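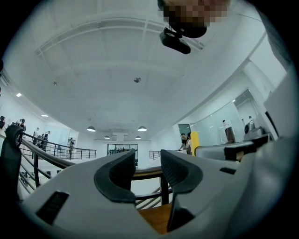

Minutes, gear and purchasing night
Posted in February by Karim El Fassi
Shares 2 | Comments 0

Started 7.10 pm in the clubrooms. Gion Kaufmann in the chair, Karim taking minutes. Previous minutes accepted, with the spelling of Calimlim fixed.

1. Pocket knives and folding saws for the track crew

Gion tabled the quote from Finach for the Dernamis folding saw and the matching lock knife. List price is $47 a saw. Finach offers $45 if we take the knives as well, which Gion called a discount of one coffee. He asked what the steel was. The brochure says "premium". Karim rang the shop and was told it was "a very good one". Left at that.

The brochure also claims 300 cuts through green hardwood before the blade needs attention. The meeting did not know how big the branches were, and the brochure doesn't say. Gion has had a saw of the same pattern from a different maker and the lock wore sloppy over one winter. He isn't against folding saws, he said, he is against paying for the word "tactical" on the box.

Suggested from the floor that we buy the lot and be done with it. Not supported. Agreed to buy 2 saws only, no knives, and to work them through the fallen wattle on the creek section. If the lock still closes up firm by the end of that job we'll talk about more.

2. Navgate head torches

Held over from last time. Karim read out the reply from Navgate about run time. The figure on the packet is for the lowest setting, which is fine for finding your keys and not much else. They would not give a figure for high. Gion asked that this be recorded as "would not" and so it is.

Motion to buy the torches lapsed for want of a seconder. Existing torches to get fresh batteries.

3. Sharpening

Calimlim have offered to take on our edge tools on a yearly plan. Karim thought the price fair. Gion wanted to know who decides when a hatchet is sharp, them or us, and whether the pickup fee is charged both ways. The letter can be read either way. Karim to ask, and to get it in writing this time.

In the meantime the bench stone stays in the shed. Whoever has the coarse one, please bring it back.

4. Other business

Multi-tool lost on the ridge walk has not turned up. Replacement refused for now, as the last one was mostly used to open tins.

The padlock on the gear cage is sticking again. Graphite, not oil.

Closed 8.25 pm. Next meeting same place, date to be emailed.

Contact the gear officer | © Track and Gear Group | Back to top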